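Ticket: Can task examples rejected at import, drawer state mismatch
Project: Nanden
Queue: Data collection
Status: Open, waiting on second batch
Opened by: Solène Huet
Assigned to: Keegan Bergeron

Solène Huet, 9:10 am
The overnight import dropped a block of episodes from the can and bowl task. The log gives the same line for each one:

episode rejected: start_state does not match task template

The joint data looks fine and the timestamps are in order. I can open the episodes by hand in the viewer and they play through. We need 2,000 accepted examples before training starts in March and I would like to know if these can be saved or if we have to record them again.

Keegan Bergeron, 9:45 am
Which template were they recorded under? There are two for this cabinet. One has the lower drawer closed at the start and the other has it open. The importer compares the operator's tag with the drawer label on the first head camera image and throws the episode out if they disagree.

Solène Huet, 10:05 am
All tagged as closed. The operator sheet for that shift says "drawer as found", so I can't tell from the sheet.

Keegan Bergeron, 10:30 am
Then the tag can't be trusted for that shift. I pulled two head camera images from the rejected block. Same cabinet, same bowl, same kind of object next to it, and both are open below the upper drawer, so neither fits the closed tag. In the first the gripper is on the can and the upper drawer is shut. In the second the lower drawer is pulled far out and the can is lying on the tabletop with nothing holding it.

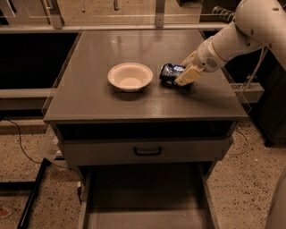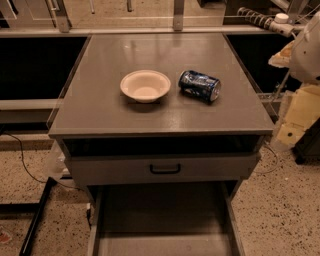

Keegan Bergeron

I checked the rest of the block the same way, by looking at the first image of each episode. It is a mix of both start states under one tag. So the importer is doing what it should, and the fault is in how the session was set up on our side.

Steps so far:
Reran the import with the check turned off, on a copy. Everything loads.
Reran with the check on. Same rejections as last night.
Restarted the Clusstead labeler in case it was serving old labels. No change.

Solène Huet, 11:20 am
Can we split the block by drawer state and retag it, instead of recording again?

Keegan Bergeron, 11:35 am
Yes, if the first image is clear. I would not do it from later images, as the arm can be over the cabinet by then. Please don't load the unchecked copy into the main set. The model would get the same instruction with two different starts and no way to tell them apart.

Nia Price, 1:15 pm
I ran that shift. I picked the template once when I logged in and did not change it between resets. The Vorico console keeps the last choice and there is no prompt. I can do the retagging, I know the task.

One more thing I noticed while looking through them. The can doesn't always look the same. Some are crushed and some are not as bad. Does that matter for the tag?

Keegan Bergeron, 1:30 pm
No, leave the can alone. We want different shapes in there. Only the drawer state counts for this check.

Nia Price, 3:50 pm
Retagging done for the first 30 episodes. Reran the import on those and all but 2 went in. The ones left over have a first image too dark to read the drawer, so I marked them as discard.

Solène Huet, 4:05 pm
Good. Please go on with the rest. I have asked Albane Poulain to add a drawer question to the console at each reset, with no default answer. Leaving this open until the second batch is in and her change is live.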